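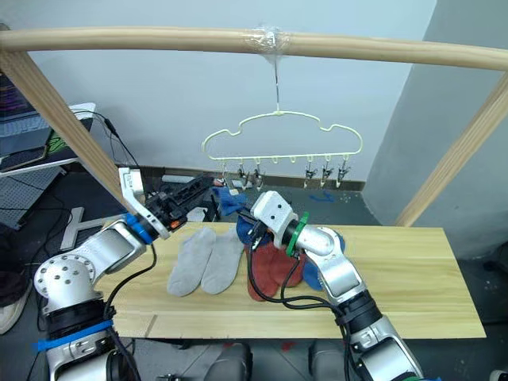

Dana Ferriter

The shared laundry at Wolcombe has a new place to hang socks. A wooden drying frame went in over the long-empty corner by the back windows in May, with a light wooden table underneath it for sorting, and residents of the Limex Court apartments have been using it since the first week.

The frame is a plain piece of work. A long rounded pole runs over the table on angled wooden posts, and a wire hanger with small clips hangs from the middle of it. The hanger is cream-yellow and bent in the shape of a cloud, with the clips strung along the straight bar at the bottom. Clear tape holds the wire to the pole for now. A metal hook is on order and will go up when it comes.

Socks have been a sore point at the laundry for years. The dryers there run hot, and wool and stretch socks come out of them a size smaller or with the elastic gone. Many residents had taken to draping them over the edges of the sinks or along the radiator, where they fell down behind and stayed. When the radiator cover was taken off for painting last winter, the painters filled two grocery bags with what they found.

The building office kept those socks in a box by the mailboxes for a month. Some were claimed. The rest went into the sorting pile at the new table, along with the strays that turn up in the machines every day. Anyone may go through the pile, take out a pair that belongs to them, or clip up a damp one that somebody left behind.

The office asks that socks be hung by the cuff, one to a clip, and taken down the same day. Thick socks should be spun a second time before they go up so they don't drip on the table. The clips have gray and white plastic jaws and will hold an ordinary sock well enough - heavy ski socks and slippers should go on the floor rack by the door.

Money for the frame came out of the coin machine fund, which also paid for the new folding shelf last year. The full cost was $200, including the lumber and the table. The hanger was bought separately at Flusotard, the housewares store on Kong Street, where the same kind is sold for baby clothes and gloves. The store has agreed to set aside a second one for the laundry in case the first is damaged.

There was some debate over where the table should stand. An early plan had it next to the washers, but that would have blocked the way to the utility sink. The back corner gets more air when the windows are open and is out of the path of people coming through with full baskets. A few residents have said it is too far from the dryers, and the office says it will look at the question again in the fall, when the windows are kept shut.

Single socks that go unclaimed will stay in the pile for 5 weeks. After that they will be washed again and passed to the animal shelter on Kong Street, which uses them for bedding and as toys. Socks with holes can be put in the pile too. They are pulled out and cut up for cleaning rags.

The office is also asking people to stop balling their socks before they put them in the wash. Balled socks don't get clean in the middle and come out still wet, and they have jammed the drain on the older front loader more than once this year. The repair shop that looks after the machines has put up a note about it on the inside of the door.

The laundry is open every day until 10 at night. The back corner will be closed on Tuesday morning while the floor is mopped and sealed, and anything left hanging will be moved to the rack by the door. The washers and dryers will run as usual.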